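Vostus Community Help > Perception and Planning > Placement

Placement planner picks the wrong tier on an open wire rack, depth full of holes

Asked by Somkiat Thongsuk
Wednesday, September 27, 2023
Tags: depth, surface fitting, shoe tidying, thin structures

Hello everyone, and thank you in advance for reading all of this, I know I tend to go on!

I'm working on a tidying routine where shoes get picked up off the floor and put on a rack. The picking part has been fine for weeks and I'm quite proud of it. The placing part is where I'm stuck. On our old rack, which had solid shelves, the surface fitter found every shelf and the planner chose a free spot with no fuss. Then we moved over to a rack made of chrome bars, and now the fitter either finds nothing or comes back with one enormous plane that is really the floor behind the rack. The planner then cheerfully proposes a goal pose somewhere down between the bars.

The head camera view from one of the bad runs is below. The top tier is taken, so the right answer would be either of the two lower ones. 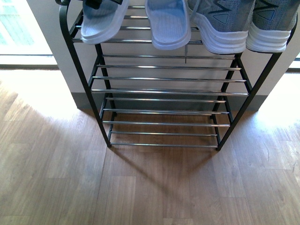
Head camera, color stream. Top tier occupied, middle and bottom tiers free.

In the depth image for the same moment, the middle tier comes through as scraps. The bars that catch the light drop out almost completely, and where there is a gap I get floor or wall. I've tried raising the inlier threshold on the plane fit, but then the fitter happily swallows the shoes along with the tier. Lowering it gives me 1251 tiny fragments, so that's no good either.

Also, and maybe this is a separate question, the free-space check counts the dangling shoelace as an obstacle hanging between the top and middle tiers. It blocks a good chunk of the middle tier for me. Is there a polite way to tell it to ignore laces?

I'm on the stock surface fitter with the Sillside depth filter in front of it. Happy to post my config.

Answer from Sigrun Dalen (accepted)

Hi Somkiat, welcome, and please don't worry about the length – I'm hardly one to talk.

I'd stop asking the plane fitter to do this. It wants a filled surface, and your tier is mostly air with five shiny lines running through it. What worked for me on a dish drainer was to find the bars as lines in the color image, where they're nice and bright, and build the tier from those.

Run the line detector on color, keep the long segments that are close to parallel in 3D (not in the image, perspective will fool you), and group them by height. For depth, don't trust the bars themselves. Use the black side frame, which being matte should hold up a lot better than the chrome, and interpolate across from left to right. Once you have a group, hand the planner a flat virtual surface through it and mark it as a support. Set min_support_lines to 2 so a shoe always rests on at least a pair of bars. I'd also shrink the virtual surface by 40 mm at either end to keep the fingers away from the uprights.

Watch the shadows on the floor! With sun like that they make lovely long dark stripes, and my detector adored them. Throwing out any segment that lies on the floor plane cleared it up. Do that before grouping, or you'll get a phantom tier at ground level.

On the lace: the obstacle map has a minimum cluster size. I keep mine at 100 points and thin things mostly disappear, but check that your bars aren't disappearing too. If they are, add the virtual surfaces back in as collision objects after the filter has run. Be a little careful with a real lace all the same, a gripper can snag one on the way in. I approach from the side that's clear and leave it at that.

Answer from Theerawat Mahawong

Does the rack ever move? Ours doesn't, so I just measured it, made a model with three tiers and fit that to the frame. Much less work.

Answer from Surachet Nilsuwan

Try turning down exposure. Fixed it for me on a chrome towel rail, different camera though.

Comment from Somkiat Thongsuk

Sigrun, thank you so much, the floor shadows were half my trouble and I'd never have looked there. The middle tier comes out as one clean group now. The bottom one still loses its rearmost bar in some runs, so I'm going to try Surachet's exposure idea on top. Theerawat, I'm afraid ours gets pushed about whenever the floor is cleaned, but I may borrow the model idea for the frame fit. I'll post my config once I've tidied it up a bit.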